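**Wrist cell stops when pressing on glossy white shells, gripper reports contact too early**

Opened by Thabiso Mthembu, Brallau bench 2. Status: workaround in place, waiting on Clika support 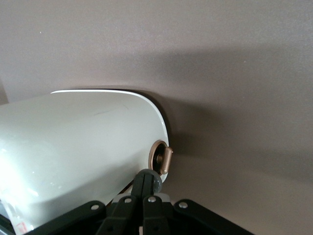
*Wrist camera view, fingertip against the shell just below the copper-colored ring.*

Hello all, and thank you for picking this up so quickly last time. I'm afraid it's the same cell again, though I don't think it's the same fault, so I've opened a fresh ticket and will try to put everything in one place.

The job is the one we took on for Gumasness in January: come up to the domed end of the shell, touch just under the ring, then slide up to the little tab. It ran for more than 2,000 cycles without a murmur. Now the arm comes in, the controller logs "contact confirmed," and the program moves to the slide step while the tip is still short of the surface. The slide then runs into the side of the tab and we get a protective stop. It has not bent a tab so far, but I'd rather not find out how many tries that takes!

**What I checked**

- Finger screws: all snug, no play when I wiggle the plates by hand (arm locked out, of course).
- Round tip on the central links: cleaned it and put it back. No change.
- Force threshold: raised it in small steps. At the higher settings the early contacts stopped, but then it pushed harder on the shell than I'm comfortable with, so I put it back where it was.
- Approach speed: this is the interesting one. At 100 percent it trips nearly every time. At 35 percent I ran it all through lunch and it behaved beautifully.
- Lighting: the shells are very shiny and I did wonder about glare, so I shaded the bench with a piece of cardboard. The fault came back just the same at full speed.

**What I suspect**

Chowdhury's people updated the motion package shortly before this began, and I believe the new braking ramp is a good deal sharper. If the arm slows down hard right before the touch, the force sensor may be feeling the weight of the gripper itself and calling that contact. I can't prove it from here, but the speed test does seem to lean that way.

**For now**

Please leave the approach at 35 percent and keep the guard closed, even for a quick look. If it stops, don't jog it upward, as that drives the tip into the tab. Back straight out first, then reset.

**Update, 3:40 p.m.**

Clika answered (very kindly, and at some length) and asked for the force trace from one good run and one bad one. Both are attached to their ticket. They mentioned a payload setting that may have gone back to its default during the update. I'll check that once second shift has finished the tray they're on, and I'll write the old value down here before I touch anything.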